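Nosden parallel gripper kit, wrist-camera version

Part no. 1084
Revision 2, page updated Sun 30 January

The Nosden is a two-finger gripper for small arms built at home or in a shared workshop. It bolts to the Curnance wrist plate or to any flange with the same hole pattern. The kit contains the finger pair, the jaw carriage, the servo, the bracket, the camera mount and a cable set. The arm, the controller and the camera are sold separately.

Fingers

The fingers are long and tapered, with blunt rounded tips. They are dark gray with a matte surface, which keeps glare out of the wrist camera on bright floors and polished tabletops. With the camera mounted as drawn, both tips stay in view through the full stroke. Aim the camera so the tips sit near mid-height in the picture, then lock the two side screws.
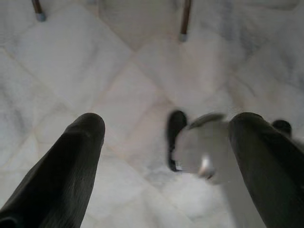
Exposure should be fixed before any pick routine is tuned. Auto exposure drifts on pale tile, and a long shutter will smear anything near the jaws while the arm is moving. Set the shutter first and add light if the picture is too dark.

Jaw stroke is 40 mm. The carriage runs on plain bushings and needs no oil. Backlash at the tips can be taken up with the grub screw on the motor side - a quarter turn at a time, with power off.

Cable routing

The supplied cable is long enough for a service loop at the wrist. Leave the loop free through the full range of wrist rotation and tie the cable down below the elbow only. A cable tied at the bracket will pull on the connector. Run the wrist through both end stops by hand before switching on, and watch where the loop goes. On a table job it should clear the work at the lowest arm position.
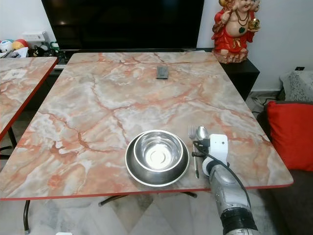 Table setup with steel bowl, plate, fork and spoon. Arm at lower right, cable loop beside the bracket.

Flatware is a fair test for alignment. A fork handle lying on a hard top leaves little room under the tips, so the approach height has to be set for that table and checked again if the base is moved. Polished steel also gives poor depth readings on most low-cost sensors. Teach those points by hand.

Software

Drivers are included for the Nekier controller, firmware 2 or later. Østergaard boards work through the serial adapter, part no. 968, but do not report jaw current, so grip force has to be limited in the servo settings.

Availability

Kits ship assembled except for the camera mount. The next batch leaves in February. Spare finger pairs are in stock and can be added to any order.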